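The case for the shared table

Public bodies in this country have become skilled at closing rooms. The library in Bultovine lost its reading room in October, and the notice on the door spoke of under-use and of services moving online. Similar notices have gone up in Hokska. What disappears in such cases is a table at which a person may sit for an afternoon without buying anything.
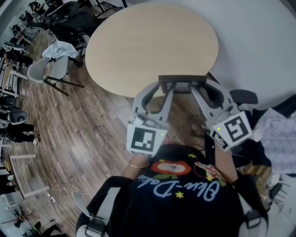
Ines Trilel

It is often said in reply that cafés have taken over this role. The claim does not survive a morning spent in one. A seat in a café is rented by the cup, and those who cannot pay for a second cup know when they are expected to leave. The old reading room made no such demand. Pensioners came for the newspapers, pupils came to revise, and people between jobs came to fill in forms.

The council's own papers put the yearly saving at 33 thousand pounds. That figure leaves out the cost of what follows. A pupil who shares a bedroom with two brothers must now study on the bus or on the stairs. A man who used to ask the librarian for help with a housing form must ring a number and wait 20 minutes for an answer.

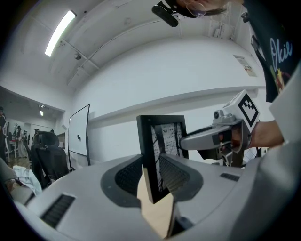 A framed picture in black and white.

Councils should be required to do two things before a public room is shut. They should ask the people who sit in it, during the hours when they sit in it, and they should name the place where those people are to go instead. A web address should not be accepted as a place.

The Kettle Street branch has kept its room open for five years on a smaller budget, by closing its counter at midday and leaving the tables in use. Bultovine was offered the same arrangement and declined it without giving reasons. The matter returns to the full council on 27th September, and the reasons ought to be given then.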